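The Method of Judunent

At Skalby they taught the arm by hand. Yasir Janjua moved it through each task 305 times, and the arm kept what it could.

In September he tried a different method. He showed it only 18 grasps, slow ones, and let it practice alone at night.

"It holds like you," said Judunent, reading the results — 54 points higher than before. "Tight, at the very tips."

Yasir looked at the pale green piece between the dark fingers, and then at his own hand.

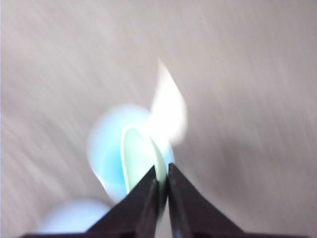 Night Two

He left the lamp on for it.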